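The forever table and other promises

By Vibeke Hafstein

The salesman at Hinduvov told me the table would outlive me. He said it kindly, the way you might mention a pension. I was leaning on four thousand dollars' worth of oak at the time and I asked him what, in writing, the company would do if it didn't. He went to find a brochure.

The brochure had a lot to say about heritage. The warranty ran to 250 words and covered "structural failure under normal domestic conditions", with normal left for the reader to work out. Scratches were out. So were rings, stains, fading, warping near a heater and any movement in the timber caused by a change of season. I have lived in houses with heaters and seasons my whole life.

Furniture made to last has become a category of its own, with its own prices. I have nothing against a solid table. I grew up eating at one. What I doubt is the sum the shops keep doing for us, where you divide a large number by fifty years and end up with something cheaper than coffee. The sum only works if you keep the thing for fifty years, and most people don't get near it. They move. They split up. They get a smaller flat with a narrow stairwell, and the heirloom ends up on the nature strip with a note taped to it.

Unnur Vigfúsdóttir has repaired furniture in a shed behind her house for most of her working life, and she is tired of the word "forever".

"A table lasts as long as somebody likes it," she told me. "I've seen beautiful joints go to the tip because the legs were the wrong colour for the new floor."

She does get asked to refinish the expensive ones. Often the owner has been frightened into it by a care booklet. Dandden, whose tables sit a notch below Hinduvov's, sends its buyers a kit of oil and cloths, then offers the refill at $400 a year on a plan that renews itself each April. Unnur read me the ingredients off the tin and then read me the ingredients off a tin from the hardware store. I couldn't hear a difference and neither could she.

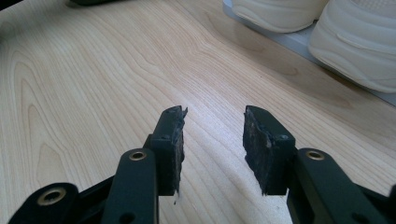 Jhonatan Tello sold dining suites for years before he went back to school, and he was frank about the oil. The margin on a big table is thinner than you'd guess, he said, once you've paid for the showroom and the two blokes with the truck. The margin on a tin is very good. He used to be told to bring it up after the customer had signed, when another few hundred seemed like nothing.

Then there is the wood itself. "Solid oak top" is a phrase worth reading slowly. In one listing I looked at, the top was solid and the rails were veneer over particleboard, which you learned by opening a tab marked Specifications and scrolling past the dimensions. None of it is illegal, and veneer has a worse name than it deserves. Guðlaug Zoëga, who teaches cabinetmaking at night, thinks a well-laid veneer on a stable core will often behave better in a heated room than a cheap plank. She wishes shops would just say so and charge accordingly.

Plenty of people will tell you to buy second-hand instead, and I was one of them until I tried it. I spent the better part of a winter driving out to look at tables. One had been a door. One was being sold as Hjaltadóttir, a workshop collectors get excited about, and had a maker's stamp underneath that Guðlaug took one look at and laughed. The seller wanted $1556 for it and wouldn't say how he'd arrived at the last six dollars.

The best of the lot was at Flestudstead, where an old farmhouse was being cleared. It was pine, soft as butter, dented all over by what must have been several generations of homework. The price was fair. It was also too long for my kitchen by the width of a chair, and I stood there with the tape measure trying to believe otherwise.

I went back to Hinduvov once more, to be fair to them. The salesman remembered me and had printed out the warranty. I asked whether a hot casserole dish counted as normal domestic conditions. He thought it depended on the casserole.

For now I'm eating at the table I already had, a flat-pack thing with a wobble at one end. Unnur fixed the wobble while I was there for the interview. It took her one screw and a bit of glue, and she wouldn't take any money for it.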